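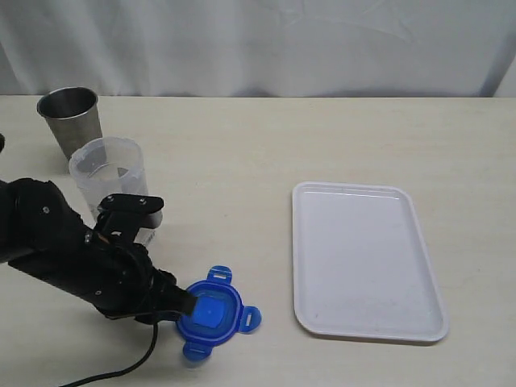 Progress note: the Wonbridge open day

22nd February
By the project lead, Vorkurer kitchen handling project

You asked for something short after the open day, and I've failed at short, sorry. There was a lot to get in! The money side comes in the usual form, so I'll stick to how the visit went and where I think it leaves us.

We had the Wonbridge room from mid-morning and 19 people came through, mostly in twos and threes. I'd put chairs out for more, but a small group suited us much better. People could come right up to the table, ask whatever they liked and see a job done again if they'd missed it. A couple of school kitchen managers stayed nearly an hour (they were the ones I most wanted), and there was a good handful from the Irngate day centre, who you'll remember from the first application.

The job we chose to show was sorting food container lids. I know it sounds dull -- my own family told me so -- but anyone who has worked in a canteen knows about lids. They're light, they slide about, the latches stick out at the sides and they never seem to lie the way you want them. The blue one, with a latch tab on each side, got the most attention. Several visitors asked why the arm takes it by the side instead of the middle, and we had a long and rather happy argument about that round the table.

The other question that kept coming up was speed. I told everyone what I've told you, that we're working on a careful grip first and will look at pace afterwards. One of the kitchen managers said she'd take slow and steady over fast and on the floor, which cheered me up no end.

As for the numbers, we've now logged 257 practice runs on lids under this grant, out of the 900 we promised by the end of the project. That's a bit behind where I'd hoped to be. We lost time before Christmas when the Lu software changed and our old settings had to be put in again by hand, and I should have allowed for it in the plan. I'm not asking to move the end date. I would like to move the cups work back to May, though, so that we can catch up on lids first. Please let me know if that's a problem.

The tray gave us our best talk of the day. It's a plain white one with a low rim, and people wanted to know how well the arm's own view copes with white on pale beige. The wrist camera picture is a great help there, as visitors can see how much of the tray the fingers hide -- much easier than me waving my hands about.

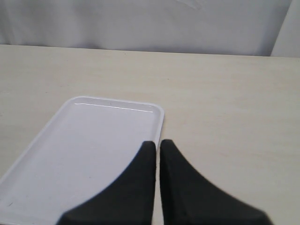
View from the wrist camera, with the tray to the left of the gripper fingers.

We had nine comment cards back. Most were kind, two were very kind, and one said the room was freezing (it was, I kept my coat on). The useful grumbles were that my opening talk went on too long and that people at the back couldn't hear the answers. Next time I'll cut the talk in half and start at the table.

The day centre has asked if we'd take the whole set-up over to them. I've said yes in principle, but I'll need to price the van and check their tables are the right height, so please don't count it as fixed yet. I'll send costs with the next claim, along with the comment cards if you'd like copies.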